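Vakville data group, Friday catch-up, minutes by me (Loukia) as it was my turn again

Makis Raptis and I were both here on time, the Brandeo lot dialled in late and we'd already eaten the biscuits. Sorry!

Numbers first. We have 2901 demonstrations in the Paquette set, and 704 of those are bottles. Makis thinks that's plenty of bottles. I don't, as so many of them start from the same pose and the policy just learns to expect it. We went back and forth on this for far too long and settled on 300 more, all with the bottle lying at odd angles – no more standing them up nicely first.

Labelling: 325 episodes still have no start and end marks. Brandeo will take them, and they'd like the task names spelt the same way every time (fair, that was me).

Shiny objects came up again. Makis wants glossy bottles kept in even when the highlights are strong, and I agree, because kitchens and shops are full of them. 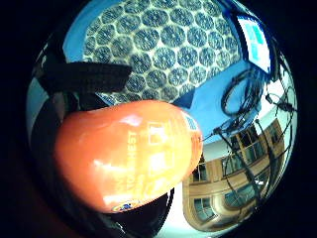
He'd also like a rule for grasps where part of the hand hides the object. We said keep them if a person could still tell what's being held, bin them otherwise, and ask the other one if in doubt.

Volencombe visit: moved to November, no agenda yet. I'll write to them.

Actions – Makis, pose list. Brandeo, labels. Me, Volencombe and more biscuits.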